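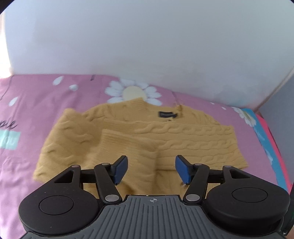

Figure 1. Garment folding with a hand-held gripper: a knit sweater on a bedsheet, one sleeve folded inward, finger pads open.

3.2 Planning the equipment budget

The first budget of the project was written before we had decided how the folding data would be collected. It was made from a price list and from the experience of an older project on rigid parts, and it placed almost all of the money in the robot arms. In this section we describe how the plan was changed, because we think that other small laboratories meet the same difficulty and seldom report it.

We considered two ways to collect demonstrations. In the first, an operator controls a pair of arms at a fixed station. In the second, the operator holds the gripper in the hand and works directly on the cloth, as in Figure 1. The fixed station gives cleaner joint data, but it needs floor space, a safety check and a trained person for each session. The hand-held tool can be carried to an ordinary bedroom, where the surfaces and the bedding are different from one home to another. For garments this variety was more important to us than the precision of the joint data.

The revised plan therefore asked for 14 hand-held grippers and only 2 arms, the arms being kept for evaluation at the Trarnano site. Two suppliers were asked for an offer. Vevance offered a complete unit with a service contract, and Trummer offered the handle, the linkage and the finger pads as separate items. The unit price of Trummer was higher when all the parts were added together. We still chose this offer, for the reason that pads are a part we expected to replace often, and with the complete unit a worn pad meant sending back the whole tool.

Spare parts were the weakest point of our first estimate. We had written one line for "consumables" and had copied the amount from the older project, where the fingers touched only plastic and metal. Cloth is a different case. Thick knits need a firm pinch, and fibers collect in the joints of the linkage, so that cleaning time must also be paid for. In the second version we separated pads, pivots and cleaning into three lines, and each line was tied to the number of sessions and not to the number of months.

Garments must be bought as well, and they are easily forgotten in a proposal. The Costusent collection used in this work has 493 garments, most of them second-hand. Heavy sweaters were the most expensive group to buy and also the slowest to record, as the bulk of a folded sleeve changes the height at which the fingers must close. Storage, washing and labels were charged to the same line, and this line was exceeded by more than 7 percent at the end of April.

Delivery time had a larger effect on the schedule than price. The grippers were ordered together, but they arrived in two lots, and the operators for the second lot had already been hired. We would now order a small first lot, use it for a complete round of recording, and fix the size of the main order after the wear of the pads has been measured. The cost of the delay is treated in Section 3.3, together with the operator wages.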